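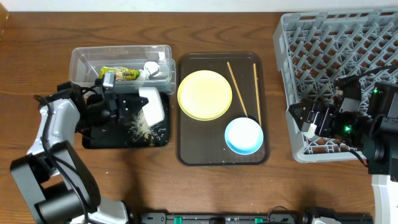
Ilham Halim

2022-01-17

Best order for clearing a snack tray when there's no sink nearby?

Hi all, long-time reader, first time posting in the kitchen section. We eat at a wooden table that's a long way from the sink (down the hall and around a corner, don't get me started on the layout of the apartments at Baptiste). So I've gotten into the habit of clearing up right there before I carry anything. There's a clear plastic bin for wrappers and tissues, a little black tray for crumbs and scraps, and the gray dish rack on the other side for the dishes. The big brown tray is where the food gets served, and it stays in the middle.

My trouble is that I keep making things worse! The crackers we like are the super crumbly kind. I tip the cup out over the black tray and that goes fine, and then I go to do the bowl and half of it ends up on the brown tray, and then I lift the plate and there are crumbs under the plate too. By the time I'm done I've wiped the same tray two times and I still find bits in the corners where the rim curves up.

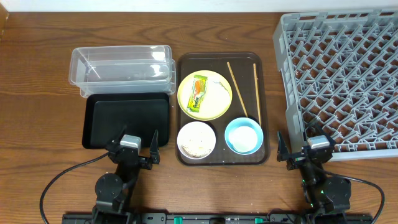 And the chopsticks! I never know when to move them. If I leave them for last they roll into whatever I spilled, and if I take them first they fall right through the rack. The squares in the bottom are big enough that a chopstick goes in at an angle and pokes out underneath, and then the rack won't sit flat when I pick it up.

The other thing is the wrappers. They have crumbs in them, obviously, so if I grab one by the middle it sort of puffs the crumbs out onto the plate. I've tried folding them first. I've tried wadding the tissue around them. My mother-in-law in Forkness says just eat over the sink like a normal person, which, see above. 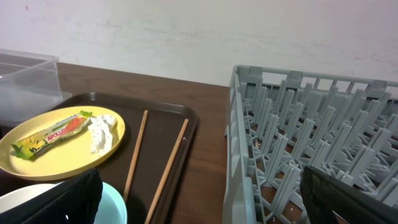

Wrapper and tissue on the yellow plate, chopsticks next to it.

So what order would you go in? Trash first, then crumbs, then dishes? Or dishes with crumbs in them straight to the rack, and deal with it all at the sink? I'd like to keep crumbs out of the rack if I can, they get stuck in the slots along the rim and I end up going after them with an old toothbrush. It's only dry food, no soup or sauce, if that matters.

Thanks in advance!!

Dratedero

Oh, I have opinions on this one. I did banquet clearing all through college, more than 400 people on a bad night, and the order was drilled into us: trash, scraps, flatware, dishes. I still do it at home when it's just my husband and me eating pretzels in front of the TV.

So for your setup I'd go:

Wrapper and tissue into the bin first. Pinch the wrapper at one torn end and hold that end up, so whatever's inside slides down to the other one, then pinch that end closed too and move it. Don't squeeze the middle. Tissue goes in on top.

Next, everything that has scraps in it gets emptied over the black tray. Bring the little tray right up against the big one, touching if you can. A lot of what you're dropping is probably falling in the gap or on the way across. Tip the bowl low, with the rim almost on the tray, and give the bottom a tap. I'd do the bowl with the most in it first, then the cup, then tilt the plate over it last, since the plate will have caught strays from the others.

Then the chopsticks, both together, laid flat across the top of the rack until the dishes are in. Once there's a plate standing up in there you can lean them in beside it and they stay put. Or stand them in the cup! That's what I do.

Dishes after that, plate toward the back. The brown tray is always last. Pick it up by the short ends, tip it toward one corner, tap, and all the crumbs run to that corner and over into the black tray. No wiping at all until you've done that. A damp cloth just makes paste out of cracker dust.

I had to do it in that order for about a month before my hands stopped going for the plate first, so give it some time.

Jevitz

just get bigger plates. or a dustbuster

Ilham Halim

Update, I tried Dratedero's way at snack time and wow, okay, the thing about the gap was my whole problem! I'd been keeping the black tray over by the bin and carrying bowls across the table like a crazy person. 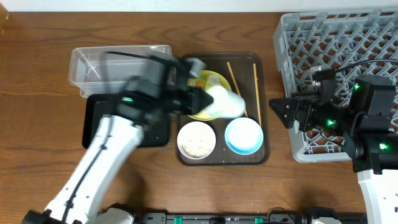
Clear bin and black tray on the left, dish rack over on the right.

The corner tap works too, although I was a little too enthusiastic the first time and sent some over the edge. I still have trouble with the white bowl, stuff clings to the inside and tapping doesn't get all of it. I ended up using a dry pastry brush. If anybody has a better idea for that I'm all ears.

Chopsticks in the cup is so simple I'm kind of embarrassed. Does it matter which end goes down while they wait to be washed?

Jevitz, the dustbuster is noisy and the baby naps at snack time, but thanks!

Dratedero

Glad it helped! Eating ends down for dirty, up for clean, that way you can tell at a glance if they've been washed. Pastry brush is perfect, I'd stick with that. A folded paper napkin works too if the brush is in the wash.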